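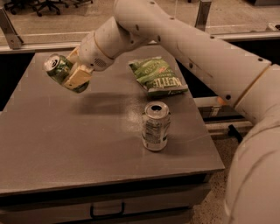 Stisness Pauses Arm Rollout Over Grip Fault

PRIVMONT, February 7, 2022 – Stisness is asking customers to stop using the Coltov service arm near people until a software update has been installed. The notice covers 3,149 arms.

The fault is in the grip release. If the arm loses its network link while holding an item, the gripper can open when the link comes back, even if the arm is still raised. Stisness has confirmed 149 drops, most of them drink cans and snack bags. In four cases a person was hit. One needed stitches.

"The gripper should stay closed until it gets a new command, and it didn't," said Estrella Barrera, head of product safety. "We should have caught this in testing."

The first report came in September from a customer in Ayala. The company treated it as a wiring problem at that site and now says that was a mistake.

The update takes the arm out of service while it installs. Gumaro Trujillo, who runs field support, said technicians will visit the 168 sites that cannot update remotely. There is no charge.

Customers should switch the arm off at the base and call their Stisness service contact.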